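The Towel Result

19 June 2018

I have spent most of this spring teaching a computer that a thing under a towel is still a thing. My daughter figured this out before she could walk. The computer has had 4,000 grasps to think it over and is coming along.

Some background for the three people who read this and don't share a lab with me. We collect our training data with hand-held grippers. You hold the gripper, you go pick something up, and the camera mounted on it records the view that a robot's wrist would have. Then a network looks at all of it and learns where the fingers ought to go. The nice part is that a person can do a lot of grasps in an afternoon without a robot arm throwing a joint error every few minutes. The less nice part is that the person is me.

Our first model, Floltau, was good at objects in plain view and hopeless at anything partly covered. Show it a mug with a dishcloth over the handle and it would go for the dishcloth, every time, with great confidence. Kalliopi Mitsotakis-Vlachou, who sits across from me and is right more often than I'd like, said the trouble was the data. We had 4,000 grasps and in nearly all of them the object was sitting out in the open like it was posing for a catalog. So in April we started over on a smaller set of 500, all with cloth in them somewhere.

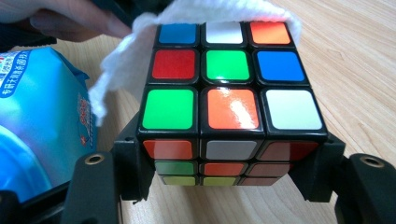
The trick, if you want to call it that, is in the labels. For the new set we mark the edge of the cloth separately from the edge of the object, and we ask the network to guess the hidden part of the outline before it picks a grasp. Kalliopi wanted the guess to be a full 3D shape. I wanted a flat outline, partly on principle and partly because I would be the one drawing them. We went with flat. She has written "for now" next to this on the whiteboard.

The retrained model is called Spanos. (Ponetti was the version in between. We don't discuss Ponetti.) On our covered-object test it picks a usable grasp 89 percent of the time, where "usable" means the fingers close on the object and the object comes up with them. I ran the test 5 times with different random seeds because I didn't believe it, and the number hardly moved. I then spent two days looking for the bug that would explain it and found a different bug, which was making it slightly worse.

Before anyone gets excited, the misses are ugly. Cloth that lies flat over a rigid shape is fine. Cloth bunched up on its own, with nothing in it, still gets grabbed as if it were a small animal. Shiny surfaces bother it too: a strong highlight looks a lot like a boundary if you've never been told otherwise, and the model will happily end an object halfway across its own face. I have a plan for the highlights. I have no plan for the small animals.

The other open question is whether any of this survives on a real arm. A hand-held gripper wobbles like a person wobbles, and I correct my aim without noticing I'm doing it. Jastis, our arm, does no such thing. It goes where it is sent and stays there until somebody apologizes to it. We have it booked for next week, and Kalliopi is bringing in more towels.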